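Breltstead Home Forum > Furniture > Buying and Selling
Thread: Is the Vollason "lifetime frame" guarantee worth paying for?
Started by plumbline_pete, 2023-10-26

plumbline_pete
Shopping for a sofa and the store keeps steering me to Vollason. The selling point is a lifetime guarantee on the frame, and it adds $200 to the price. The salesman said the phrase "lifetime frame" so many times I started to wonder what the rest of the sofa was made of. Has anyone ever made a claim and gotten something for it? Not "my cousin heard." You, with your own sofa.

drygulch
No, and I've owned two. Read the booklet. "Lifetime" means the expected life of the product, and they get to say what that is. It also says normal residential use, and the definition of normal takes up most of a page. No standing, no sleeping on it regularly, no sitting on the arms. Show me a household that passes.

Ilona Veres
I did make a claim, so I'll answer the question. Front rail cracked in the fourth year. They asked for the receipt, the tag from under the seat, and photos. A man came out, agreed it was cracked, and they sent a new rail. I paid for the labor. Took from January until spring. So yes, I got something. Whether a piece of wood and a lot of emails is worth $200 I couldn't tell you.

plumbline_pete
What was the labor?

Ilona Veres
More than the guarantee cost. I've lost the bill.

drygulch
There you go.

Ilona Veres
There I go what? The other choice was a broken couch.

magpie_on_third
The frame is the part that hardly ever fails anyway. They guarantee the frame for life and the cushions for a year, and guess which one goes flat. Same deal as tires. Same deal as mattresses, for that matter. I would look hard at the foam density before I worried about any of this. If they won't tell you the number, walk out.

plumbline_pete
I asked. He said "high density." I said what number. He said it was the high one.

magpie_on_third
Walk out.

sofa_so_what
Going to disagree with the pile-on here. I bought from Magagula instead, $1,000 with no guarantee past the first year, and a joint in the back let go in month fourteen. Glued and stapled, no corner block at all. With Vollason at least there's somebody to write to. You can be as cynical as you like, but a company that has to mail out rails for free has some reason to make decent rails.

drygulch
Or some reason to make claims so tiresome that people give up. Which is cheaper for them?

sofa_so_what
Ilona didn't give up.

drygulch
Ilona paid more in labor than she paid for the guarantee. I'm not sure she's the witness you want.

two_left_shoes
Does it transfer if you sell the sofa? I'm looking at a used one on the local board for 40 bucks and the seller says "still under lifetime warranty!!" like that's going to do me any good.

Ilona Veres
Original buyer only. It's on the second page.

two_left_shoes
Figured. Still 40 bucks though.

magpie_on_third
Flip it over before you pay. Push on each leg, lift one front corner and see if the other comes up with it. If the frame twists, leave it.

plumbline_pete
OK, so where I've landed. I had a budget of $2,000 and the Vollason with the guarantee eats all of it. There's a local upholsterer who will sell me a rebuilt older frame for a good deal less, and he let me look underneath before the dust cover went on — something the store flat out refused to do. He doesn't offer any guarantee. He says bring it back if it squeaks. I trust that a little more than the booklet, though I realize I'm also just a guy who got told a nice thing in a workshop.

The other one I'm considering is the Biro. Two years on the frame, and it says so in one sentence. Dark red and blue-gray, which my wife likes and I can live with. Picture:
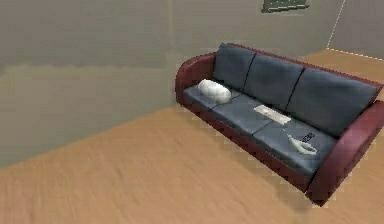 drygulch: two years in one sentence beats a lifetime in a booklet, but get them to put in writing who pays for labor, or you'll be back here asking the same thing. And ask about delivery damage while you're at it. That's a separate form with most of these outfits and the window is short.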